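Plaltville, 22. August 2018 – Die Firma Lasen hat in Plaltville einen Arbeitsplatz eingerichtet, an dem zwei Roboterarme das Aufräumen eines Schreibtischs durch Fernsteuerung lernen. Seit Februar wurden 211 Vorführungen aufgezeichnet.

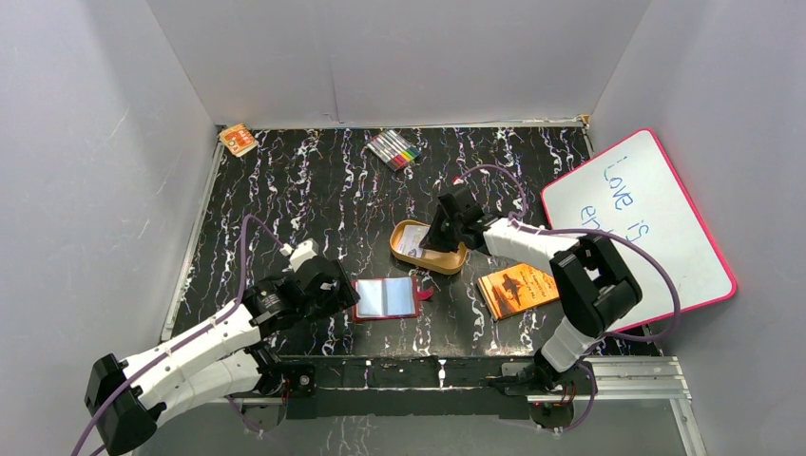
Arbeitsplatz bei Lasen: zwei Arme, Kartenmappe und ovales Tablett.

Bei jeder Vorführung steuert eine Person beide Arme von Hand. Gespeichert werden die Bewegungen der Gelenke und die Kamerabilder. »Wir zeigen die Aufgabe so, wie wir sie selbst erledigen würden – auch mit Korrekturen«, sagt Projektleiterin Trudy Kingi. Neue Bediener üben zehn Tage, bevor ihre Aufnahmen verwendet werden.
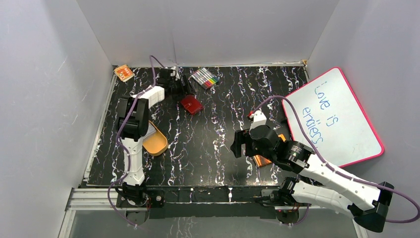 Lesezeit: 2 Minuten

Zum Material gehören Filzstifte, kleine Schachteln und ein Whiteboard mit pinkfarbenem Rahmen. Die Lage der Gegenstände wechselt zwischen den Durchgängen. Die Auswertung übernimmt Murnura unter Leitung von Rochelle Waaka. Eine zweite Aufnahmereihe mit neun Bedienern ist geplant.

Pressekontakt: Lucie MacLeod, Lasen, Plaltville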